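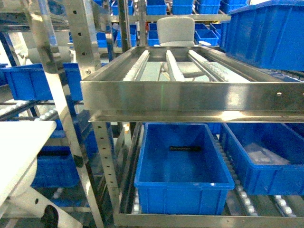 4. Setting up the projection and sound

Right, so you've got the floor down and the backcloth up (if you haven't, go back to section 3, because nothing below will make sense with a bare wall). I've toured Griltusow with this kit for a good few years now, in school halls, a library and one very cold church, and this is the order I do things in. You can do it differently! But if you ring me at five to two with an audience of under-sevens in the foyer, I'll be asking you which step you're on.

You'll need two people for steps 2 and 5. Everything else you can manage alone with a bit of patience.

4.1 The projector

1. Find out where the sockets are before you unload anything. Ask which ones are on the same circuit as the kitchen, and stay off those. Tea urns are the enemy.

2. Put the projector stand on the centre line, with its feet on the yellow tape marks you made in section 3. One of you holds the stand while the other lifts the projector on and does up both clamps.

3. Fit the safety wire. Yes, even if it's only for a dress run.

4. Run the long video cable down the audience's left side and tape it the whole way along. I used to tape it every metre or so and then a little boy in wellies found the gap.

5. Switch on and put up the test picture (it's the one with the big grid, first in the list). One person stands at the backcloth and calls out, the other turns the zoom until the grid touches all four corner marks. Then focus. Then check the zoom again, because focusing nudges it.

6. Leave it running for 13 minutes before you judge the colours. The forest scene comes up very green at first and then calms down.

CAUTION: The lamp housing gets properly hot. Don't cover the vents, don't rest your script on top, and let the fan stop by itself before you pull the plug.

Note: the projector gives out 3000 lumens, and that's plenty if the curtains close. If they don't, hang the black drapes from the spares trunk over the worst window and live with the rest. The shadow dance in scene three suffers most, so move the dancers a step nearer the cloth for that one.

4.2 The sound

1. Speakers go either side of the cloth, level with the front edge of the dance floor and turned in slightly. Not behind the dancers. We tried it behind the dancers at Rondholm and had a howl all through the lullaby.

2. Plug both speakers into the mixer first, with everything turned down. Speakers on last, off first. I say it out loud every time, like a nursery rhyme.

3. Connect the laptop and open the show file called Venen. There's an older one called Venen_July that I keep meaning to delete. Please don't use it, the storm comes in before the birds and the poor dancers end up flapping through thunder.

4. Play cue 1 (the breathing) and walk to the back row. You should just about hear it. If you can hear it easily, it's too loud.

5. Play cue 26, the big drum. Stand in the front row for this one and crouch down to child height. If it makes you jump, bring it down until it only makes you blink.

CAUTION: Some children will be sitting on cushions right beside the speakers. Keep the cushions well clear, and mark the line with tape so that kindly grown-ups don't shuffle them forward.

4.3 The floor lights

These are the six little lamps the children get to wave at. Each one has a sensor, and each one sulks.

1. Set them out along the front of the dance floor, numbers facing you, 1 on the left.

2. Turn them on one at a time and wait for each to go blue before you touch the next.

3. Wave at number 1 from a seated position. It should fade up gently and fade down again. Do the same for the others.

4. If a lamp flashes instead of fading, hold its button until it goes out, then start it again. If it's still flashing, swap it for the spare and put a bit of tape on the bad one so we know.

Note: Nakajima (our mixing desk, so called since before my time) has a slider at the far right marked HANDS. It sets how strongly the lamps answer. I have it at halfway for small groups. With a full hall of 300 I take it right down, or the whole front row turns into a disco during the quiet bit and you won't get them back.

4.4 Before the doors open

Run cues 1 to 5 with the house lights off and at least one dancer on the floor. Check nobody's shadow falls across the moon. Put the house lights back up to half, start the foyer music, and write the slider positions on the sheet inside the desk lid. Hrvoje Stan goes through those sheets after every tour and he will ask you about the blanks.

If something isn't covered above, the fault list is in section 7. Packing down is section 8, and do read it before your first show, as the cables have to go back in a certain order or the trunk won't shut.

Search this guide Enter a word or section number Go

Griltusow touring guide | Last changed 16 May 2022 | Contact the touring office | Copyright Griltusow | Back to top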